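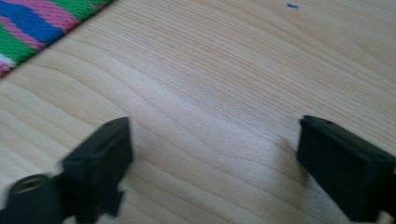
Fingers are the part of a hand-held gripper that gets rebuilt most often, and these notes treat them as consumables. The body, trigger and linkage are made once and left alone. The joint between finger and body therefore has to survive repeated dismantling, and a screw driven straight into plastic does not. A brass-coloured threaded insert is set in the mounting section below the left block, with its opening facing up where a driver can reach it. The blocks themselves are matte black and carry small round holes in their upper faces. Keep the same arrangement in your own build, so that a finger can be changed without opening the body.

Handout 3: Fingers, inserts and jaw alignment
Home Automation Build, evening course
Notes by Magdolna Tóth, revised 4 May 2022

3.1 Before you start

You need the printed body from Handout 2, with the linkage fitted and moving freely. If the trigger sticks, go back and ream the pivot holes. Fitting fingers to a stiff linkage hides the fault and you will spend the session adjusting the wrong part.

Print both fingers in one job, from the same reel. Two fingers printed on separate days can differ enough in height to show as a step when the jaws close. The file for the left finger is not a mirror of the right one. Thiện Mạc changed the left mounting section in February to clear the return spring, and the older mirrored file is still in the shared folder. Use the one marked Foley.

3.2 Setting the insert

Set the iron to a temperature suited to your plastic and try it first on a scrap piece with the same hole. Place the insert in the hole by hand. It should stand upright without being held. Lower the tip into it and let the weight of the iron do the work. Stop when the rim is slightly proud of the surface, remove the iron, and press the insert flush with a flat piece of metal while the plastic is still soft.

Common faults:

Insert leans. The iron was not held square. Reheat and correct once. A second reheating usually leaves the hole oversize.

Plastic in the thread. The hole is too shallow or the insert went in too deep. Run a tap through by hand.

Insert turns with the screw. Scrap the finger and print another.

3.3 Alignment

Fit both fingers with the screws just nipped up. Close the jaws slowly on a strip of thin card and check that it is held along the whole inner face. If it swings about one point, the faces are not parallel. Slacken the screws, hold the jaws closed on the card, and tighten each side a little at a time.

Open the jaws fully and measure the gap at the tip and at the root. Write both figures in your build log – the controller in Handout 4 will ask for them.

3.4 Cycle test

Bảo Dương's bench rig will open and close a gripper 1,000 times unattended. Check the screws after the first 20 cycles and again at the end. The longest run on the workshop's own gripper stopped at 1,741 cycles, when the left finger cracked across the mounting section next to the insert. The wall there has since been thickened and the target is now 3,000.

Record any failure as a sketch with the crack drawn in, and keep the broken part in a labelled bag. Nerea Peñalver is comparing fracture faces from different print orientations and needs both halves.

3.5 For the next session

Bring the assembled gripper, the build log and a USB cable. Read section 2 of the Goltix controller notes, up to the wiring table. Anyone still waiting for inserts should ask Trinh Đặng, who holds the key to the small parts cabinet.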